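3.2 Cloth care in the shared kitchens

Households in Nevport and Flavham were asked how they looked after their cleaning cloths between washes. Of the 409 who answered, nearly 100 kept a separate cloth for the worktop, and most of the others used one cloth for everything until wash day. Microfibre was the usual choice in both towns - cotton was named mainly by older tenants.

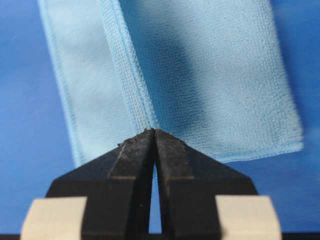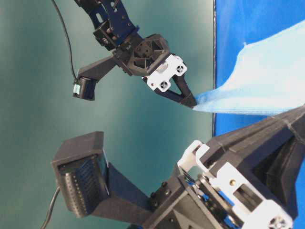
Figure 2. Light blue cloth.

Ya-wen Kao, commenting on an earlier draft, felt that wash day was the wrong measure, as tenants in Flavham share 2 machines between six flats and wash when a machine is free. We have kept the term but report the two towns separately in Section 4.

Drying was less regular than washing. Cloths were hung over the tap, left in the sink or folded on the draining board, and few tenants could say which they did most often. The May round of visits did not ask about softener, so its effect on how long a cloth was kept is left out of the results.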